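八月 工作笔记 资料柜整理

上午十点开始,接着弄Zelton那批旧资料。矮柜先清空,层板擦一遍,再按项目往回放。原来的放法是谁用完谁塞,Demutau和Vusis的测试记录混在一起,找一份要翻半天。

层板高度量了,上格净高418毫米,放文件夹绰绰有余,打印纸箱也进得去。层板不动,孔位留着以后再说。右门上面那个铰链有点松,拧紧半圈,关门不再蹭边。下面的没动。

归类暂定:上格放还在用的,下格放已结项的。Cantero的图纸太大,折了容易裂,另找抽屉平放,不进这个柜。
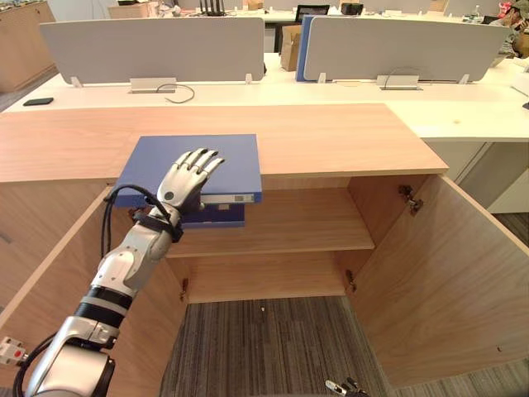 矮柜,双门全开,蓝色文件夹在柜口左侧。

标签问题:旧标签字太淡,隔一步就认不出。统一换成黑字,写项目名加起止编号,贴在脊上同一高度。Vusis的编号从2900起,到4000为止,中间缺一段,可能在楼上,明天去找。找不到就在目录里注明缺号,不要重新编。

每夹最多100页,超过就分册。之前有一夹塞得太满,环扣合不拢,纸边都卷了,已拆成两册。

下午三点又试了一遍取放。文件夹平放能叠,但抽下面那本要先挪上面的,麻烦;竖放顺手,不满一排时会倒,需要书立。库房还有几个铁的,先拿来用。

待办:
目录打一份贴在左门内侧
Demutau去年的校准记录补一个夹子
重复的打印件挑出来,核对后再碎
柜脚垫片,地不平,左前角有点晃

另:借走的夹子在登记本上写一笔,还回来放原位,别搁柜顶。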